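Deseo Learning Pages
Science for younger readers: Robots and how they learn

How does a robot learn to fold a jumper?

Folding clothes is a job that most people learn at home. A grown-up shows a child how to do it, the child tries, and after a while the child can do it without thinking. For a robot, the same job is very hard. Researchers are still looking for good ways to teach it.

Why are clothes difficult?

A wooden block always has the same shape. A robot can be told how wide the block is and where to hold it. A sweatshirt is different. When it is lifted by the hood, it hangs in long folds. When it is dropped on a bed, it makes a new shape, and it will probably never make exactly that shape again. Scientists call things like this "deformable objects". The word deformable means that the shape can change.

It would take far too long to write down an instruction for every shape a sweatshirt can make. For this reason, many researchers use a method called learning from demonstration. A demonstration is a showing. A person does the job many times, the movements are recorded, and a computer program studies the recordings.

Teaching without a robot in the room

In the Traltance study, the people giving the demonstrations do not need to have a robot beside them. They use a gripper that is held in the hand. A gripper is the part of a robot that takes hold of things, and it does the work that fingers do for us. The demonstrator holds one in each hand and picks up the clothes with the grippers, so that what is recorded is something a robot with the same grippers could also do.

Each gripper has a camera that travels with it. The camera sees the fingers of the gripper and whatever is close to them. It also sees much of the room, and this helps the computer to work out where the gripper has moved.

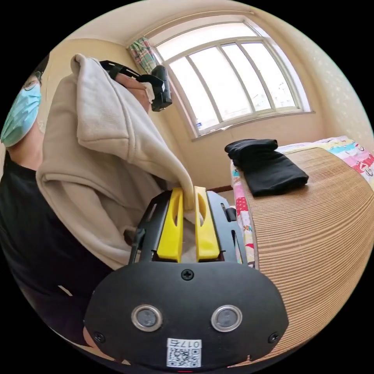

Two yellow gripper fingers hold a fold of a hooded sweatshirt.

The work is done in ordinary rooms, with beds, windows and curtains. A laboratory is usually tidy and brightly lit, and the homes where people live are all different. If a robot has only learned from one plain table, it may be confused by a patterned sheet or by sunlight from a window. Recordings from real rooms give the program more to learn from.

What happens during a session?

A session in the Traltance study lasts 30 minutes. The demonstrator is asked to work at a steady pace and to keep the grippers in view of one another when possible. Garments are lifted, laid flat, folded and put to one side. Then they are shaken out and the job begins again. Up to 70 folds may be recorded before the demonstrator stops for a rest.

Some of the folds go wrong. A sleeve slips, or a hood falls the wrong way, and the demonstrator has to put it right. These recordings are kept as well. A robot that has only studied perfect folds does not know what to do when a sleeve slips.
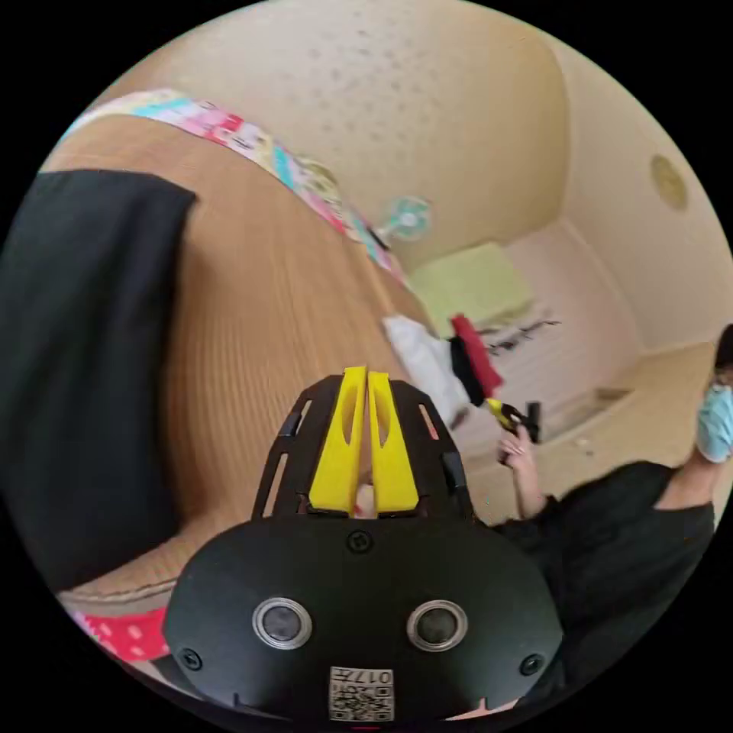 When a session is over, the recordings are sent to the Nikolovski Laboratory, where they are sorted. Each one is given a short label, such as "fold sleeve" or "lift by hood". The program then looks at the pictures and the movements together. It tries to guess what the gripper will do next. At first its guesses are poor. Each time, the guess is compared with what the person did, and the program is changed by a very small amount. This is repeated a great many times, and the guesses improve.

What did the researchers find?

The finished program was placed in a robot with two arms, named Gellus. The researchers gave Gellus 7 garments that did not appear in any of the recordings. It folded 5 of them neatly. The other 2 were a very thin scarf, which it could not pick up, and a coat with a heavy lining, which slid off the table.

The team also tested a program that had learned only from recordings made in one room. It did less well when it was moved somewhere new. The researchers believe that the variety of rooms made a real difference, although they intend to repeat the test with more garments before they are certain.

Gellus is slow. A sweatshirt that a person can fold in a few seconds takes the robot more than a minute.

Words to remember

Gripper: the part of a robot that takes hold of things.
Demonstration: showing how a job is done.
Deformable: able to change shape.
Garment: a piece of clothing.

Something to try

Ask an adult for two pairs of kitchen tongs and an old jumper. Lay the jumper on a bed and try to fold it using only the tongs. Notice which part you take hold of first. Then shake the jumper out, let it fall, and try again from the new shape.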